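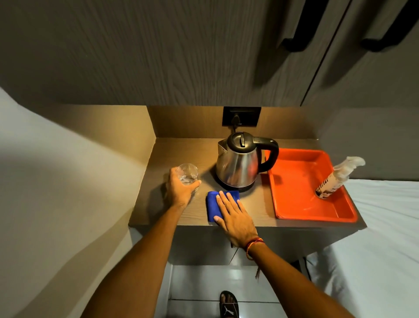
3 min read

Guidance > Demonstration Recording > Counters and Small Appliances

Recording a counter wipe-down: good practice for demonstrators

Liesl Eberhard, Climstead Guidance Office
November

This page sets out how demonstrators should prepare, perform and label a counter-cleaning task recorded for robot learning. It applies to all guest-room and kitchenette sites in the Naidoo programme. Site leads at Drurkthorpe should read it together with the local electrical safety sheet.

Before recording

1. Confirm that the kettle is switched off at the base and has been left to cool. Where the power cord is plugged in behind the appliance, as it is on many narrow counters, unplug it before any liquid is used. If the plug cannot be reached safely, record the task with a dry cloth only.

2. Check glassware for chips and cracks. Damaged glassware is to be removed from the site and not merely set aside.

3. Keep spray bottles in the tray when they are not in use. Cleaning product is applied to the cloth, never directly to the counter near a socket.

4. Remove or secure anything loose at the wrist. Thread bracelets with trailing ends, watch straps and open cuffs can catch on a handle, and they may cover the part of the hand that annotators need to see.

5. Wear closed, flat footwear with a back strap or heel. Slides are not accepted under the current rules for any task that involves glass or hot-water appliances, whether or not the floor is tiled.

Performing the task

Begin with both hands in view and hold still for two seconds. Lift the glass with one hand, gripping it around the side and keeping the fingers away from the rim. The other hand works the cloth.

Fold the cloth before it touches the surface. A folded microfibre cloth held under a flat palm gives even pressure and a clear contact area, and it is less likely to drag a cord. Wipe away from the kettle in straight strokes. Do not wipe around the base while it is connected.

If the glass must be put down, place it well back from the counter's edge. Demonstrators should work at their ordinary pace – hurried movements are the most common cause of rejected recordings.

Labelling and retention

Each recording is to be divided into separate actions (grasp, lift, wipe, place) and entered in Druseo by the end of the shift. Record which hand performed each action. An action shorter than 2 seconds is merged with the one that follows it.

A recording that departs from the preparation rules is to be flagged under code 46 and held for review. It must not enter the training set until a site lead has cleared it. Spills, breakages and near misses are reported separately, including those where the demonstrator was not hurt.

Contact the Climstead Guidance Office | © Climstead | Back to top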